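Chapter 4

Provenance and the Unsupported Find

4.1 Introduction

Chapter 3 dealt with the physical examination of objects claimed to be out of place in time. This chapter deals with the paper that comes with them. In most disputed cases the paper is the weaker part, and it is usually cheaper to examine. A student who can read an accession register, a bill of sale and a site notebook will settle more claims than one who has access to a laboratory.

Provenance is the record of where an object has been and who has held it. Provenience, a term used mainly in archaeology, is the exact place in the ground from which it came. The two words are often swapped in popular writing. In this book they are kept apart, as a find may have a complete provenance and no provenience at all.

An unsupported find is an object for which neither record can be produced. The label says nothing about whether the object is genuine. It records only that the claim made for it rests on the word of the person making it.

4.2 The Liddale tablets

The running case in this chapter is the group known as the Liddale tablets. It consists of 52 small slabs of fired clay, each bearing incised marks which were first described in print as a star chart. The tablets were offered for sale as a single lot by a dealer named Lemaire, who stated that they had been dug from a mound near Prurura and kept in a family cellar for two generations.

Three features of the Lemaire statement should be noted at this stage. It names a district but no site. It gives a period of storage but no year of discovery. It refers to a set of excavation notes, the Urnon notebook, of which only 12 pages have been shown to anyone outside the family. The marks themselves are taken up in Chapter 6 and play no part in the present argument.

The first systematic study was made by Diane Bouchard, who began with the packing lists and did not ask to handle the tablets until her second visit, in July. Her reasoning was that a list made before a controversy starts is worth more than any number made after it. The lists did not agree. One gave 52 pieces and the other gave 616, the larger figure evidently including fragments which have since disappeared from the record.

4.3 Handling and storage

Loss of information often takes place after an object has left the ground and before it reaches a catalogue. Wrapping is changed, labels fall off, and trays are emptied and filled again. The handler's task is to keep the label and the object together at every step, and to note each step as it is taken. 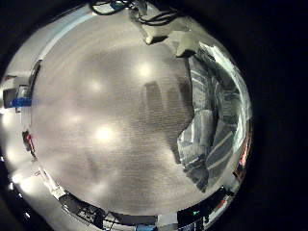
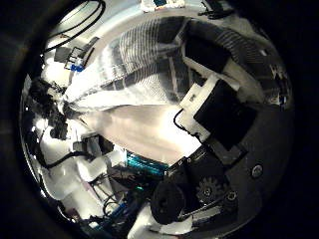
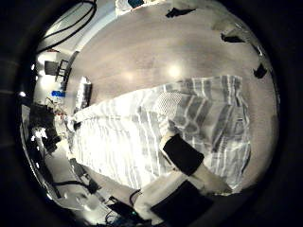 Striped fabric, with a small patch of white mesh.

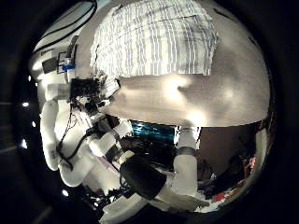

A transfer should be entered in the register at the time it is made. An entry written up later from memory is to be marked as such, with the initials of the writer. Where a register has been recopied, the older version is kept, even if it is damaged or partly unreadable. The loss of the first Liddale register is the main reason that the difference between the two packing lists has never been explained.

4.4 The argument from concealment

Supporters of an unsupported find will often say that the missing records have been hidden by a museum, a university or a government. The claim should be treated like any other. It has content and can be tested. If a record was hidden, it must first have existed, and records of this kind leave traces: a number skipped in a sequence, a receipt, a freight charge, a letter asking for a reply.

Bouchard applied this test to the Prurura district files. She found 261 numbered entries for the period in question, in unbroken sequence, with no reference to clay tablets. The result does not prove that no such tablets were dug up. It does show that if they were, the find was not reported to the district office, and the charge that the office suppressed a report then needs evidence of its own.

A second form of the argument holds that the lack of any trace is itself a sign of how thorough the concealment was. No observation could count against a claim in this form – a gap in the files supports it, and so does the absence of a gap. Such a claim is set aside at the provenance stage. It may be taken up again if the claimant can name a document, a person or a place that could be checked.

4.5 Grades of documentation

For the remainder of the book, finds are graded by the quality of their paper. Grade A is reserved for objects with a site notebook made at the time of excavation and an unbroken register from that point on.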